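4. Poser la barre à crochets sur un panneau perforé

Ce chapitre concerne le rail Hustau, seul ou combiné au panier mural. La notice d'origine annonce une pose « en un geste ». Comptez plutôt une bonne demi-heure, niveau compris, et lisez les étapes jusqu'au bout avant de sortir la visseuse.
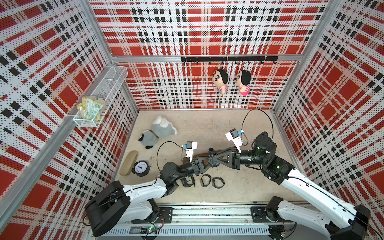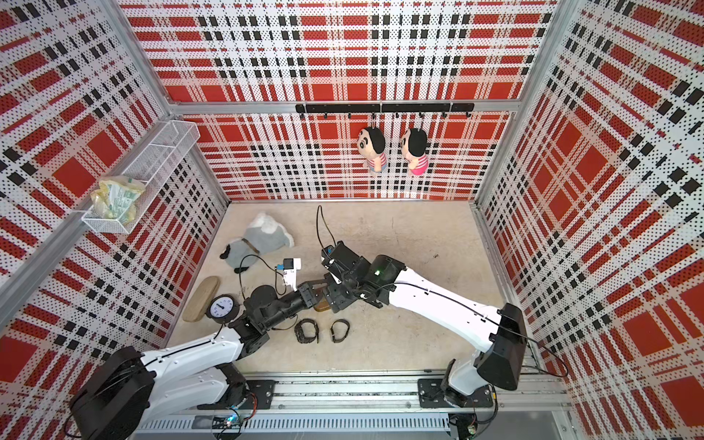
Fig. 4 – Rail noir à crochets sur panneau perforé à carreaux, deux poupées en peluche suspendues.

4.1 Avant de commencer

Vérifiez le contenu du sachet : 4 vis, 4 rondelles larges, une clé coudée. Les chevilles autocollantes livrées dans certains lots ne servent à rien sur un support percé. Laissez-les dans le sachet.

Les panneaux à motif imprimé compliquent le repérage des trous. Le fabricant Orngate conseille de se fier aux lignes du décor ; je ne le ferais pas. L'impression et la perforation sont deux opérations distinctes, et rien ne garantit qu'elles tombent d'aplomb l'une sur l'autre.

4.2 Montage

1. Tracez une horizontale au niveau à bulle, avec un crayon gras qui s'efface au chiffon.
2. Présentez le rail et repérez les deux trous extrêmes.
3. Engagez les vis avec leurs rondelles, sans serrer.
4. Contrôlez à nouveau le niveau. Le rail bouge presque toujours à ce moment-là.
5. Serrez à la main, en alternant gauche et droite. Arrêtez dès que la rondelle plaque.
6. Enfilez les crochets, puis tirez sur chacun vers le bas et vers l'avant.

Note : si un crochet sort vers l'avant, pincez légèrement son talon. Le « verrouillage automatique » mentionné sur l'emballage se résume à une languette très souple.

Attention : n'utilisez pas de visseuse pour l'étape 5. Un trou arraché ne se répare pas proprement, et le kit de reprise Tarawneh coûte presque le prix d'un panneau neuf.

4.3 Charge admissible

L'emballage indique 17 kg. Le chiffre vaut sans doute pour un rail boulonné sur acier, avec une charge parfaitement répartie. Sur panneau perforé, tenez-vous-en aux objets légers : peluches, torchons, casquettes, petits sacs vides. Pour des outils, prenez un rail à quatre points de fixation.

4.4 Panier mural (facultatif)

1. Accrochez d'abord les deux pattes hautes.
2. Rabattez le panier à 90° contre le panneau.
3. Bloquez la patte basse avec le clip.

Le clip Brurnlow se vend à part. Un collier de serrage ordinaire tient aussi bien, d'après nos essais, et se remplace partout.

4.5 Entretien

Chiffon humide, pas de solvant. Resserrez les vis un mois après la pose, puis quand vous y pensez. La mention « 100 % sans entretien » n'engage que le service commercial.

Relecture de la section : Mỹ Lưu. Suite au chapitre 5, Étagères d'angle.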